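Bench top for a small shed: slatted or solid?
Sheds and Workshops > Benches and storage

nazanin_g
Posts: 13
26th May

I have a shed with one good wall and I'm putting a bench along it, 60 cm deep. I mend lamps and small radios, and in spring it gets used for seed trays. The frame is done. I can't decide on the top. My neighbour says slats, so the dirt falls through. My dad says one solid sheet and be done with it. Budget is £70 for the top. There is one double socket at the left-hand end.

Cosimo Parisi
Posts: 1,756

Solid for radios. You will drop a screw on day one and with slats it goes straight to the floor. Slats are for potting benches. If you must do both jobs, make the top solid and buy a deep tray for the compost.

McPhee_A
Posts: 212

Disagree with Cosimo. I've had slats for years and a rubber mat takes care of the screws. What you get in return is somewhere to clamp anywhere along the bench, and a top that dries by itself. Mine gets rained on through the door and a solid sheet of chipboard would have swollen by now. Keep the gaps narrow, whatever you do. 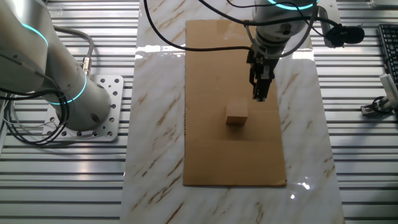
Leads matter more than the top if your only socket is at one end. Work out where they will run before you screw anything down. The black cables at the far left there are in coils that hang over the edge of the plate and onto the slats, and on a bench as narrow as yours that is space you can't put a lamp on. I'd put hooks under the front rail and bring each lead up at the back. Also leave slack behind anything you turn round often.

Cosimo Parisi
Posts: 1,756

A rubber mat over slats is a solid top with extra steps. Agree about the hooks, except put them under the back rail. At the front you catch your knees on them.

nazanin_g
Posts: 13

Thanks both. The roof is sound so rain isn't really a problem. I hadn't thought about hooks. Would an offcut of kitchen worktop do? There's a place near me selling marble-effect ones within budget, and they look easy to wipe.

V. Farina
Posts: 88

Easy to wipe, yes. I'd still look for matt. With a gloss finish you get the lights back in your eyes, and on a pale veined pattern small parts are hard to find. Look at the two bright patches on this one, one near the top left and one near the bottom right.
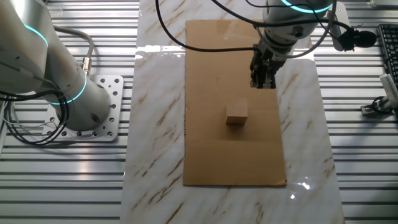

Re: gloss or matt

LDonati
Posts: 340

Depends where the lamp is. I have a gloss top and moved the light to the side, and it stopped bothering me. Seal the cut edges whichever you buy, two coats, and do the underside of the front edge too. That is where the damp gets in.

McPhee_A
Posts: 212

Still say slats.

nazanin_g
Posts: 13

Going with a solid top, matt if they have one. I'll use a tray for the seeds and put hooks under the back rail. Does anyone know if ordinary yacht varnish is all right for the edges, or does it need to be something else?

LDonati
Posts: 340

Varnish is fine. Let the first coat dry overnight.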